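Basketry of the Plesemeck Valley

Plesemeck basketry is the weaving tradition of Plesemeck, a river valley of 41 villages, and of the market town of Tislow at its lower end. It covers everything from eel traps to cradles, and it is one of the liveliest country crafts you could hope to meet! 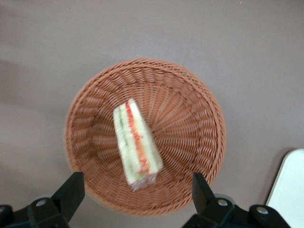 According to Kalliopi Obradović, the valley's weavers never had a single style at all, and a basket from Tislow can be told from an upstream one with your eyes shut, just by running a thumb along the rim. Others put the difference down to the willow, which grows faster and thicker on the wet ground near the town.

Materials

Willow is the main material, cut in February while the rods are bare. Rods used with the bark on are called "browns"; peeled ones are "whites"; and those boiled before peeling take on a lovely warm tan — these are "buffs", and the valley is very proud of them. Split hazel is used for handles, and rush for soft work such as seat covers and shopping bags.

Technique

Most round baskets begin with a cross of stout rods, which are opened out like the spokes of a wheel. Thinner rods are then woven over and under them to make the base, and fresh stakes are pushed in and bent upwards for the sides. The border comes last. The Tislow border is worked with 7 rods at a time and is a real test of patience (learners often undo it twice before supper). Upstream weavers prefer a flatter border that is quicker to finish and easier to mend.

Shallow baskets without handles, known locally as "laps", were made for bread and eggs. Deeper ones with lids went to the orchards at Corwood, where pickers carried them on a strap across the back.

Decline and revival

The trade shrank quickly once cheap boxes reached the orchards, and for a time only the eel trap makers were still working. Gorazd Živković began replanting the old willow beds with 25 cuttings from a single hedge, and the beds now hold 1,117 stools, a marvellous sight in winter when the bare stems glow orange and purple. Danica Stojanovska's pattern book, which sets out the borders rod by rod, is still used for teaching in Tislow.

See also: Willow growing; Eel traps; Corwood orchards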